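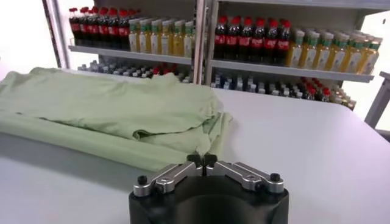
Small papers should not have to pay to be right

By Xuân Ung
8 June 2020

In February a court in Setley ordered a local newspaper to pay the legal costs of its own defense. The paper had won. Every sentence the company complained of was found to be true, or a fair opinion, and the judge said so clearly. But the costs were not awarded to the winner, and so the Setley paper, which has 3 reporters and 700 subscribers, is now selling its office.

I worked for seven years at a newspaper in another country where articles were read by an official before they were read by anybody else. When I moved here, colleagues told me I would find the difference very big. It is big. I do not want to compare a judge with a censor, and I become angry when people do it easily. Still, I know how it feels when an editor puts down a good article and says, maybe next month. I heard this sentence at home many times. I heard it again this spring, from the editor of the weekly in Clavo, about a story on the same company.

The company is Flarkura. It collects garbage for both towns, and it has the right to defend its name. I accept this fully. A false report can destroy a business and the people who work in it, and a journalist who is careless should answer for it. My complaint is about the method. Flarkura sent 2 letters before the article was printed, and neither of them named a single fact that was wrong. They named only an amount of money.

Some lawyers tell me that such cases are rare, and that a serious paper should have insurance. I asked for the price of this insurance. For a paper of that size, it is more than one reporter's salary. So the choice is to be insured and have less news, or to have the news and be afraid of the mail.

The state legislature has a proposal in front of it, written by Representative Sosa. It would let a judge look at a case in the first weeks and close it if the complaint is weak, and then the side that brought it would pay. The proposal is not perfect. I think the deadline for the first hearing is too short for an ordinary person who was really harmed and needs time to find a lawyer. This can be repaired in one paragraph.

What cannot be repaired so quickly is the town meeting in Setley where no reporter sits anymore. The next one will discuss the garbage contract.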